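Chapter 3
Reflection and the Plane Mirror

Before we draw a single ray, I should like you to go and stand in front of a mirror for a minute or two. Any mirror will do, the one in the hall or the little one in the bathroom cabinet, and you needn't comb your hair first. Lift your right hand. Step back, then step forward again. Close one eye. Most of us have looked into a mirror every morning of our lives and have never once asked it a sensible question, and this chapter is going to ask it quite a few.

My own interest began in my grandmother's house in Gostwood, where a long glass hung at the turn of the stairs. I was convinced, at the age of six, that there was a second landing behind it, and I spent a good part of one wet June trying to see round the corner of it by pressing my cheek to the wall. I did see further round, as it happens (you will find out why in Section 3.4), and I can still remember how pleased I was!
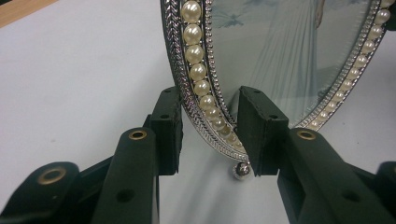 Light travels in straight lines until something gets in its way, and when it meets a smooth, polished surface it bounces off again at the same angle at which it arrived. We call these two angles the angle of incidence and the angle of reflection, and we measure both of them from the normal, an imaginary line drawn at right angles to the surface. Do take care over this, as a great many marks are lost every year by pupils who measure from the glass itself. The shape of the border makes no difference to the rule. An ornate oval frame stood upright on a pale tabletop gives us a curved outline, but if the glass it is made to hold is flat, then a flat mirror is what we have, and every ray that strikes it will behave just as it would in a plain square one.

Now for the part that puzzles people. Suppose Marijke Bosman stands 900 millimetres in front of a plane mirror. Her image appears to be 900 millimetres behind it, and so if she wants to photograph herself sharply she must focus her camera at twice that distance, 1,800 millimetres. If she moves back until she is 2,000 millimetres from the glass, the image moves back too, and by exactly as much. No light really comes from behind the mirror, of course, and for this reason we call the image virtual.

You will need a small plane mirror, a protractor, a ruler, a sharp pencil and some plain paper for Activity 3.1, which begins on the next page. Leave at least 100 millimetres of clear paper in front of the mirror, and please draw the normal before you draw anything else.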